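# Setting up the wrist camera and gripper in the Lolby table cell

These are the steps we use to set up one simulated cell: a single arm on a wooden table, a two-finger gripper, one room camera and one wrist camera. They assume you have the Lolby scene package installed and can start the simulator from the command line. If you are still on the old Escobedo scene files, convert them first. The gripper mount changed between the two and the wrist camera will load in the wrong place.

Allow an hour for a first setup. After that it goes quickly.

## 1. Load the scene and park the arm

Start the simulator with physics paused. Load the table scene, then the arm, then the clutter. If you load the clutter first, objects can end up inside the arm base and get thrown across the room as soon as you unpause.

Set the random seed to 1227. All the saved reference views were made with that seed, and you will need them in step 4.

Send the arm to the park pose. The elbow should be up and the gripper should point down at the table. Unpause and let the scene run for 22 seconds of simulated time so everything settles.

Now switch to the room camera. Look for three problems: objects sunk into the tabletop, objects still sliding, and a gripper touching something while parked. Leaves and other thin parts in front of the arm are fine from this view, provided you can still make out the elbow and the wrist.

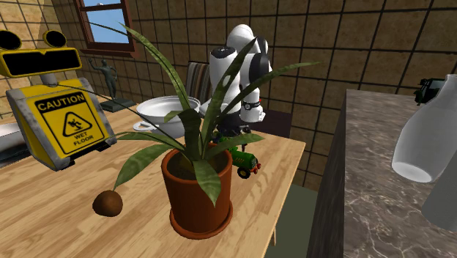

*Room camera with the arm bent at the elbow and the gripper pointing down behind the plant. The toy tractor is directly beneath and in front of it.*

If a toy or a pot sits too close under the fingers, raise the park pose. Do not move the object. Its position comes from the seed, and once you move it by hand your scene no longer matches anyone else's.

## 2. Check the collision shapes

Turn on the collision overlay. Each arm segment should have its own capsule, and each finger pad should have a thin box that matches the pad face. The linkage behind the fingers uses simplified shapes, so small gaps there are normal.

Plants need special care. The default import wraps the whole plant in one convex shape, and the planner then treats the space between the leaves as solid. Open the plant's settings, keep collision on for the pot and saucer, and turn it off for the leaves. The arm will pass through the leaves on some moves. For our tasks that is acceptable.

Open containers have the opposite problem. A pot with a convex shape is closed at the top, and anything you drop in will rest on an invisible lid. Use the split-mesh option for those.

## 3. Attach the wrist camera

Parent the camera to the gripper body. Parenting it to a finger link will make the view swing every time the jaw opens.

Place it just behind and above the linkage, looking out past the fingertips. Open the jaw and switch to the wrist view. Both fingers need to be in view, with room beyond them to see what the arm is approaching. Some linkage along the bottom of the image is expected. If it covers the fingertips, slide the camera up a little and tilt it down to compensate.

Next, jog the arm toward a large flat surface and stop short of contact. Wood grain is good for this because you can see at once whether the texture is blurred or stretched.
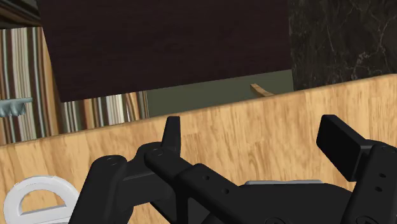 Check the near clipping distance while you are there. When it is too large, the closest links get sliced open and you can see inside them. Lower it until the black parts look solid, then stop. Going much lower causes flicker on distant surfaces.

Run the jaw from open to closed and back. Both fingers should move smoothly. If one lags, the mimic joint on that side has lost its link to the drive joint. Dulce Pacheco fixed this in the current Ostiten gripper file, so download that again before you try to patch your own copy.

## 4. Compare with the reference views

Run the compare script from the scene folder. It steps through 294 saved poses and renders both cameras at each one. You can leave it alone while it works.

Poses that fail only on the wrist camera usually mean a mount error. Go back to step 3 and check the tilt. Poses that fail on both cameras mean the scene itself is different, and the seed is the first thing to check.

## 5. Save the cell

Save the arm pose, the camera mount and the collision settings as one cell file. Use the Dondton naming pattern with the seed at the end, so others can find it.

Close the simulator, reopen it, and load the cell file fresh. Repeat the room camera check from step 1. The leaf collision setting is the one most likely to revert on reload. If it does, save the plant as its own asset and point the cell file at that copy.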